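Storage and Marking of Loose Cables at a Shared Work Table
Project report, Coren Workroom

Summary

The project dealt with loose signal and power cables kept at a shared table in the Coren workroom. The cables had been stored in one deep drawer with no fixed order. A storage method using open clear boxes and colored tape bands was drawn up and tried on the full stock. The method shortened the search for a given cable but did not solve the problem of stiff cables springing out of their coils. 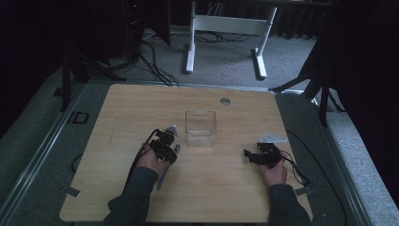 by Maren Oduya

1. Background

The drawer held 49 loose cables at the start of the project. Cables in permanent use, including those on the floor and those attached to equipment, were left out of the count. Of the 49, 21 had no marking of any kind. The rest had paper flags, pen marks on the plug, or the remains of a sticker.

Two earlier attempts at order are recorded in the workroom notebook. The first used hooks on the wall and was dropped when the wall was repainted in January. The second used zippered pouches. Users had to open several pouches to find one cable, and most of the pouches were left open and later used for other things.

2. Requirements

The method had to meet the following conditions:

Contents can be identified without opening or emptying the container.
A cable can be returned by a person who did not take it out.
Marks do not leave residue on the jacket after one term.
The container fits on the table without blocking the grommet hole.

The last condition was added after the first trial, when a box set down at the far end of the table had to be moved each time a lead was passed through the hole.

3. Containers

Three containers were compared: the Govell open box, the Brokidard divided tray, and a cardboard carton from the supply closet. The tray held short cables well, but the dividers were too close together for anything coiled wider than a hand. The carton was the cheapest choice and could not be seen into from the side.

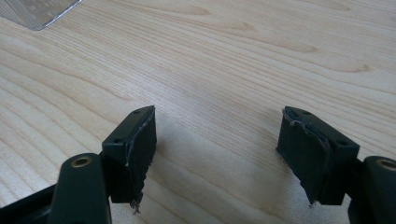 Wall clarity was checked by placing each box on the table and looking through it from a seated position. A dark cable is easy to pick out against a pale surface. A gray one is harder, and the test was therefore repeated with gray cables only. Through the transparent plastic the wood grain still shows faintly, and this was taken as the lower limit: if the grain could be followed, a plug type could normally be told as well. The bright line of reflected light along the edge of the plastic was a minor problem, and turning the box slightly moved the line off the contents. No box was rejected for glare.

The open top was kept. A lid was tried for two weeks and spent most of that time under the box.

4. Marking

Tape was chosen over printed labels. Labels wrapped around a thin jacket overlap their own text, and flags catch on other cables when one is pulled out. Tape can be read by color alone from any side. The bands were assigned as follows:

Blue: signal, straight run
Yellow: signal, with adapter
Red: power
White: unknown, to be tested

The band is wound on the straight part of the cable, away from the plug, so that it does not carry the strain of unplugging. Each turn overlaps the one before by half its width. 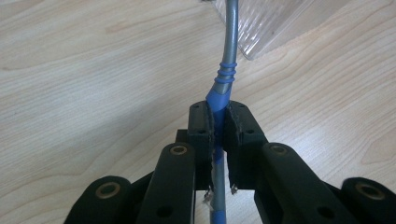 The winding has to be done with the jacket held straight. Tape applied to a bent section opens on the outer side of the bend when the cable is straightened, and dust collects in the gap. Stretching the tape during the last turn also caused trouble: the end pulled back and lifted. Cutting the tape and pressing the final turn down without tension gave a better result.

The longest cable in the stock measured 2,000 mm. It was given two bands, one toward each end, so that it could be recognized when only one end was within reach.

5. Results

After testing, 14 cables were found to be faulty or duplicates and were removed. The remaining cables were marked and boxed. Searches became shorter for blue and red cables. The white group did not improve much, as its members have little in common beyond being unknown.

Stiff cables remain an open problem. Coils tied with a Adamczyk strap held their shape, but the strap was often left on the table after use. A shallower box with a wider base should be tried next.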